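Scent work for beginners – my notes for the Stirnside Dog Club evening, 21 September 2026

OPENING

Thank Marcelle Tessier for the invitation and for sorting out the hall. Say hello to the Plirnville people at the back, I know it's a long drive.

I have 15 minutes for the talk and then I'd love to get a dog or two working. Please don't let me run over like I did in spring!

Who I am: I've had dogs all my life and I've been doing scent work for 4 years. I came in by accident. My spaniel Nusico hurt a shoulder and the vet said no jumping, and Ilham Gunawan, bless her, handed me a tin with a bit of birch-scented cotton in it and told me to go hide it in my kitchen.

Ask for hands up: who has tried this at home already? Who has a dog that pulls toward every lamp post? (Good, you have a scent dog.)

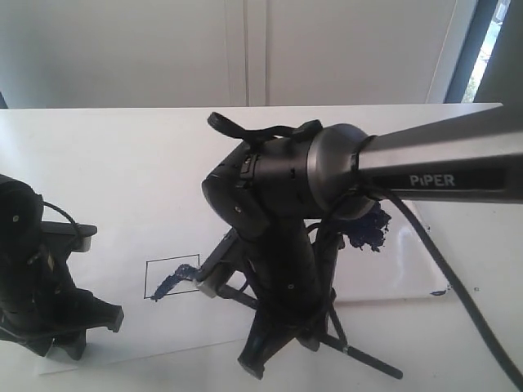
WHAT THE DOG IS DOING

Keep this short, people glaze over when I talk about noses.

Your dog is learning one game. Find this smell, tell me where it is, get paid. Everything else we add later – boxes, rooms, cars, the outside of buildings – is the same game in a new spot.

Tell the story of Nusico and the radiator. He kept going to the radiator and I kept calling him off it, because I KNEW the tin was under the chair on the other side of the room. The warm air was carrying the scent across and it was pooling there. He was right and I was a pest. Pause for laugh, or don't.

Point to make: we hide it, so we think we know where the smell is. We only know where the tin is.

STARTING OUT AT HOME

Use food first. Boring, I know, and some trainers go straight to odor, Baoshan Pan does and his dogs are lovely. I still like food for a first dog and a first handler.

Set out a few open cardboard boxes. Put the treat in one. Let the dog loose and keep your mouth shut.

When the dog sticks his nose in the right box, feed him IN the box. Not from your hand two steps away. I'll show this with my pouch on so they can see how fast you have to be.

Do 4 searches and put the dog up. Yes, 4. I had a lady in my October class last year do 19 in a row with a young setter and then call me to say he'd gone off it. Well, so would I!

Keep one set of boxes for food and one set that has never had food in it. Write on them with a fat marker. I forget to say this every single time. 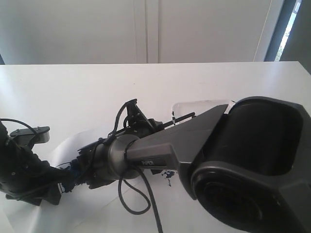

LEASH HANDLING

Demo with Sebastian Surdu's dog Qaisi, if Sebastian is here. If not, I'll use a chair leg and look silly.

Things to show:

Long line, flat harness, hands low.

Walk past the hide with the dog instead of stopping dead beside it. Dogs read our feet. If you stop, he'll tell you whatever you want to hear.

Let the line run out when he turns his head. That quick head turn is the thing I want everybody watching for. Do it slowly with Qaisi, then again at normal speed and let people shout out when they see it.

Somebody will ask about retractable leashes. I don't like them for this, the drag on the line bothers some dogs and I can't feel what's going on at the other end. Move on quickly or we'll be there all night.

YOUR FIRST TRIAL

Read the rule book for the group you're entering. Then read it again the night before, they do change things.

Go and watch one without your dog. Yuzhen Dong stewards at a lot of the local ones and is very kind to newcomers, so ask her where to stand.

Expect to wait. Bring water, shade for the car, a chair and a sandwich. The search itself is over before you've got your breath.

My own first trial: I called the alert on a box that had nothing in it, thanked the judge, and walked out by the wrong door into the dogs waiting their turn. Nusico had a lovely time. We went 2 more times before we qualified.
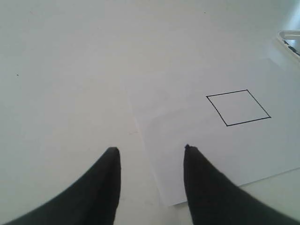
QUESTIONS AND ANSWERS

Ones I usually get:

Is my dog too old? Almost certainly not. If he still wants his supper he can play.

Do I need a special breed? No. Best searcher in my Plirnville group is a very round pug.

Can I teach two dogs at once? Yes, but one at a time, with the other one shut away with a chew.

What if he's scared of new places? Go slower, use easy hides, and let him leave if he wants to.

Sign-up sheet is by the tea urn. Remind them to leave dogs in the cars until I wave. Put the spare tins BACK in the blue bag before I go home.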